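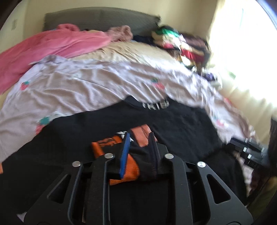
Section 7. Incomplete jaw closure (fault 617)

Fault 617 is logged when the fingers of the Trallby hand gripper stop short of the closed position and the grip signal is still reported as good. It happens most often on bunched clothing. A fold held upright between the two fingers, like the orange and black garment over the black t-shirt, can be thick enough to stall the jaw before the blue grip strip is bearing evenly on the fabric. Recordings made in this state are not usable for training.

Caution: Keep your free hand away from the fingers until step 3 is done. A stalled jaw can close without warning.

1. Release the trigger and let the garment drop.
2. Switch the gripper off at the handle.
3. Unplug the Joltby lead and wait for the status light to go out.
4. Check the grip strip for lint, loose thread or a lifted corner. Wipe it with a dry cloth.
5. Check that the fasteners on the finger plates are snug. Do not overtighten.
6. Plug in the lead, switch on and close the jaw on nothing. The display should read 238.
7. Pick up the garment again by a single layer -- a sleeve or hem is best.

Note: If the display reads anything else at step 6, run calibration routine 719 before recording.

If the fault comes back after calibration, stop using the gripper and return it to Hollenstein with the log attached.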